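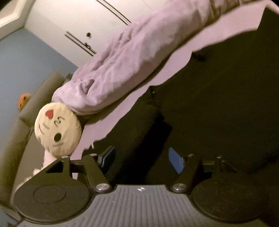 Fleece blanket pilling and getting flat, anyone fixed this? Posting for opinions before I give up on it. Got two of these throws in December, one for each kid, and they pretty much live in the den now. The lavender one gets it worst – it's always bunched up on the dark cushion with the cat plush (cream head, pink body, little red heart) leaning on it, and every time I pick it up there's purple fuzz left behind on the black fabric. Every time. I lint roll, next morning its back.

What I've been doing: warm wash, regular cycle, with whatever else is in there. Towels mostly. Dryer on medium, one dryer sheet. Tag says machine wash cold, tumble low, which yes, I read after the fact. The side that gets rubbed is kind of bobbly now and the other side is still ok-ish.

So, three things I guess.
Can you get the softness back or is it done
What do I do about the fuzz on the black
And the plush. It needs a wash too, body is starting to look gray in spots, but the face is stitched and I don't want it coming out of the machine with whiskers hanging off. No tag on it anymore, I cut it off when she was two because she chewed it.

Don't want to spend much. A new throw is not a lot of money but she will notice if it's a different one. Tried swapping the other kid's once while this one was in the wash. Did not go well.

Stavros Tzanetos
posted 19/04/2025

Kastano
200 helpful votes

Towels are your problem. Stop washing it with towels. Fleece is polyester, it grabs cotton lint and the rubbing is what makes the little balls. Same with jeans, anything with a zipper, velcro especially.

What I do with ours (four of them, two dogs, so believe me):

Shake it outside first. Hard.
Turn it so the bobbly side is folded in, or if it's small enough put it in an old duvet cover and tie the end.
Cold, gentle cycle, half the detergent you think. Liquid not powder.
No dryer sheet and no softener. They coat the fibers and it goes flat and sort of greasy feeling. Probably half of what you're calling worn out is that.
Extra rinse. Maybe two the first time, to get the old softener out. Half a cup of white vinegar in the rinse helps with that, smell goes away once it's dry.
Air dry over a rail or the back of a chair, then ten min in the dryer on no heat at the end to fluff it.

While it's still a bit damp go over it with a soft brush. Pet slicker brush works, the kind with the fine wire pins, but LIGHT. You're lifting the pile, not combing a knot out. One direction then the other. Did this on a gray throw I was ready to put in the dog crate and it came back maybe 80 percent. Won't be like the store. Heat damage you can't undo – if the tips are melted they feel crunchy, and that's that.

For the bobbles a fabric shaver. Lay the blanket on a table, pull it flat, don't do it over your knee like I did. I put a hole in one that way. Stay away from the edge too, if it catches on the trim it'll chew it.

Fuzz on black: rubber glove, slightly damp, wipe toward you. It rolls up into worms and you pick them off. Way faster than the lint roller and you don't go through the sheets. Then vacuum with the brush head, get down in the folds of the cushion, that's where it hides and then works its way back up. That's why you roll it and its there again next morning.

Konstantinidis
joined December

Agree with most of that, not the vinegar – some people say it's hard on the rubber seals if you do it a lot. Once is fine I'd think. I just do a second plain rinse.

On the plush. I repair stuffed animals a bit, friends' kids mostly. Stitched features are tougher than they look, it's glued ones you worry about. Before anything, wet a white cloth with cold water and press it on the heart for a minute. Red is the color that runs. If you get pink on the cloth then don't soak it at all, surface clean only: bowl of cool water, few drops of dish soap, whip up the foam and use just the foam on a washcloth. Dab the face, rub the body. Then a clean damp cloth to get the soap off.

If the cloth stays white you can machine it. Pillowcase, knot it, cold and gentle, go easy on the spin. Check all the seams first, particularly where the head joins. A big round head on a smaller body holds a lot of water, and when it's soaked the weight pulls on the neck seam. Squeeze it in a towel after, press don't twist.

Drying is where people mess up. Outside feels dry in a few hours and the middle is still wet, and then you get that smell. Give it two days, somewhere with air moving, turn it over when you remember. A fan if you have one. No radiator. The short fur on these goes stiff with heat same as the blanket. When it's dry fluff it with a baby hairbrush.

Loose whisker threads: don't snip them. Take a needle, pull the loose end through to the back of the face fabric and leave the tail inside.

Do the wash right after she goes to sleep at somebody else's house, is my other advice. Two days is a long time for a cat to be away.

Flosow

just get a new one imo. fleece throws are like 2 for 1 after the holidays. mine pilled too and I shaved it and it pilled again in a month

or put a sheet over the couch, same color as the blanket. then who cares about the fuzz

Stavros Tzanetos
(original poster)

Thanks all. Did the cold wash with no dryer sheet and the extra rinses, used a slicker brush from the pet aisle. It's better! Not new, but soft, and the flat greasy thing is mostly gone so Kastano was right about the coating. Still have to shave the worst side, will do it on the table.

Rubber glove is disgusting and works great.

Cloth test on the heart came out white. Haven't been brave enough to wash the cat yet. Waiting for grandma's weekend.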